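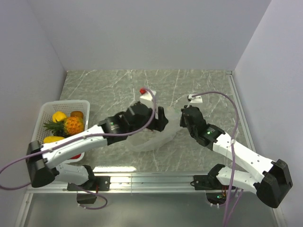

Bagging fruit is the hardest easy job we know. For the past year our group at Catterall has been teaching pairs of robot arms to do small household chores by learning from people who drive them by hand, and we are now looking for people to do the driving. Thin plastic is where the most interesting things go wrong. A pineapple in a mesh basket stays put and has an obvious place to grab it. A crumpled, see-through white bag between two grippers is another matter, with no fixed shape, no clear edge and an opening that can vanish into a fold. If you like fiddly problems (and have a bit of patience), please read on!

The study is called Clitaris, and it asks a simple question: when a person shows a robot how to handle something soft, does it help the robot to see the mistakes too? The usual way is to collect clean demonstrations and throw out the ones where the bag slips or the fruit rolls off. In our first round we kept 593 of those messy attempts, along with how the driver got out of trouble, and trained one version of the controller with them and one version without.

The version that had seen the recoveries was better at getting hold of the bag a second time after losing it. We were delighted, and a little suspicious. All of the first-round driving was done by four people from our own lab, who know the arms well and tend to fix a dropped bag in much the same way. We can't tell yet whether the robot learned how to recover or just learned our habits. The only way to find out is to bring in many more hands, with many more ways of doing things, and that is where you come in.

What you would be doing

You sit at a desk beside the robot cell and hold two lightweight controllers, one for each arm. Move your left hand and the left arm follows. Squeeze and the gripper closes. The task is to open a bag with both grippers, put fruit into it, and set the bag down on the tabletop. We swap the fruit and move the basket between tries, and now and then we change the bag for one that is bigger or stiffer.

Each visit lasts two hours, with a break in the middle. The first visit begins with half an hour of free practice, when nothing is recorded and you can stack, poke and drop whatever you want. After that you work through tries at your own speed. We don't score you against other people, and a try that ends with a lemon on the floor is useful data for us, so please don't apologize for it. (Everyone does anyway.)

We'd like each participant to come for five visits over three weeks. People change a lot between the first visit and the third, and we want to capture that too. Our target for this round is 2,000 recorded tries across the whole group.

Who we're looking for

Adults 18 and over who can use both hands comfortably for short stretches. You do not need to know anything about robots, programming or video games. We would especially love to hear from people who handle soft or floppy things in daily life: grocery baggers, nurses, florists, people who sew, bakers, parents of toddlers. Left-handed drivers are very welcome, as our first round had none at all.

The controllers can be set up for different hand sizes and for a weaker grip, and the desk goes up and down for anyone who prefers to stand or who uses a wheelchair. Glasses are fine. If you have had a recent wrist or shoulder injury, talk to us before signing up and we'll work out together whether it makes sense.

Pay and practical things

Participants receive $600 for completing all five visits. If you stop early for any reason, you are paid for each visit you came to. Parking is free behind the Gadelis building, and the lab is on the ground floor.

We record the movements of the controllers and the arms, plus video of the tabletop from a fixed camera. Your face and voice are not recorded. When the study is finished, we plan to share the recordings openly with other research groups, without names. You will get a consent form to read at home before your first visit, and you can withdraw your recordings up to the day they are released.

Also open: one part-time session lead

We need one person, 16 hours a week, to run the visits. You would welcome participants, reset the table between tries, label the recordings in our in-house tool Zikside, and notice when something odd is going on. That last part matters a great deal. The idea of keeping the failed tries came from a session lead who, back in January, asked why we kept deleting the good bits. Lab experience is nice to have, but being calm and friendly with nervous first-timers counts for more. Some evening hours are required.

How to sign up

The deadline for both is Saturday, March 19, 2022. To take part as a driver, call or stop by the Gadelis front desk and ask for the Clitaris sign-up sheet. Raquel Peixoto handles scheduling and will call you back to find times that suit you. For the session lead job, leave a resume and a short note for Cor Verbeke at the same desk. Tell him about a time you had to do something over and over until it worked.

Visitors are also welcome to watch before deciding. We run the arms most weekday afternoons, and there are two spare chairs by the cell.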